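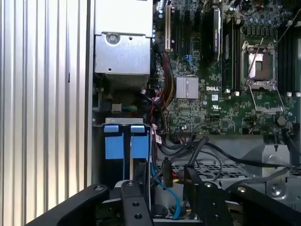

Inside a desktop tower, with the power supply up top and the graphics card off to the right.

Search this site
Type and hit enter

Filed under: Buying Used / Old Computers / Your Questions

Buying a secondhand desktop: the questions I get most

I've been buying and fixing up used desktops for my own house (and for half my street, it feels like) for years now, and the same questions keep landing in my inbox. So I put them all on one page. Last updated 21 Apr 2026.

Is a used desktop even worth it anymore?

For most people, yes! If you write emails, pay bills, watch shows and let a kid do homework on it, an old office machine with a solid state drive will do all of that without complaining. I'm typing this on a Brodon tower I paid $124 for, and I have no plans to replace it. Where I'd say no is heavy video editing or brand new games. You can get there with a used machine, but you'll spend your weekends on it.

Where do you look?

I check Zustalora first, just because the sellers there tend to be local and you can go see the thing running. Skekico is better if you want a machine that's been wiped and tested, but you pay for that – usually $50 more than the same model from a person down the road. Office clear-outs are my favorite, and September is a good month for those where I live. School surplus sales are hit or miss, bring a flashlight.

What should I ask the seller before I drive out there?

Ask how much memory it has, what kind of drive is in it, and if it comes with the power cord. Ask whether they still know the password. I once drove across town for a lovely little Minami desktop that was locked tight with a startup password left over from some company, and the seller had no clue what it was. I drove home without it.

Can I open the case before I pay?

I always ask, and I've only been told no a couple of times (both times I walked away). Make sure it's shut down and unplugged first. Then take the side off and have a look for puffy or leaking parts on the motherboard, rust, and thick dust packed into the fans. A bit of dust is fine. I'd worry more about a machine that reeks of cigarette smoke, that smell never really leaves.

It turns on but the screen stays black. Did I get ripped off?

Maybe not! If the computer has a separate graphics card, try plugging the monitor into that card instead of the video port on the main board. This is the answer maybe half the time. After that I'd pull the memory sticks and push them back in until they click. If it still won't show a picture, try another cable and another monitor before you start writing angry messages to the seller.

Should I replace the power supply?

In a machine I'm going to keep, I think about it. In a cheap one for the garage, I leave it alone. Some of the big office brands use odd shapes and odd plugs, so measure and compare before you order anything. And please don't open up the power supply itself. It can hold a nasty charge even when it's unplugged, so swap the whole box or take it to a shop.

What upgrade should I do first?

If it still has a spinning hard drive, change that before anything else. The difference is silly. Memory comes second, and a graphics card is way down my list unless you play games. Check that the power supply can handle the card, and that the card will physically fit – I have a drawer of things I didn't measure.

How do I clean out whatever the last owner left behind?

Wipe the drive and do a fresh install of the operating system. Don't just delete their files and carry on. I also reset the startup settings and look for updates from whoever made the computer.

You told me to spend less, but how much is too much?

I get twitchy once a used office desktop gets near $700. At that price I start looking at new ones with a warranty, and you should too. If a seller won't come down, there's always another listing by the weekend.

Can I send you a link to one I'm looking at?

Sure, use the contact page. I can't promise a fast reply, and please include the exact model number, the price and what you want to use it for.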